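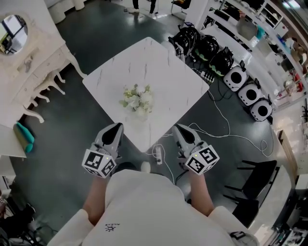 Reviews > Data capture > Hand-held grippers > Brudico pair

We ran the Brudico hand-held grippers for 29 sessions at our Gidovby site, mostly on light tabletop handling: flowers, cloth, small boxes. The pair is sold as a way of recording demonstrations for arm training without an arm present. Each unit is tracked by a marker cube at its base.

Grip feel is good. The pointed finger pads pick up thin stems cleanly and the trigger has little play. Weight is acceptable for an hour, less so for two.

The fault concerns tracking. Of 700 recorded episodes, 367 had a step in the left-hand pose, usually when the wrist turned inward and only one face of the cube was presented to the tracker. The estimated pose flips, holds for a few samples, then returns. The indicator light stays lit throughout, and the software logs no error. We found it in May, when an arm replaying one of these episodes drove its wrist hard into the work surface. The emergency stop was pressed in time. One finger pad was replaced.

Þórarinn Fogh at Plasholm, the reseller, confirmed the flip and sent firmware 2, which discards single-face readings. Steps are now rare, but the gaps left behind have to be filled by hand or the episode dropped.

Cable runs are a separate complaint. The chargers supplied have short leads, so power strips end up on the floor near the operator's feet. The Kirkegaard set we used before had longer ones.

Usable with a velocity check before any replay. Not recommended without one.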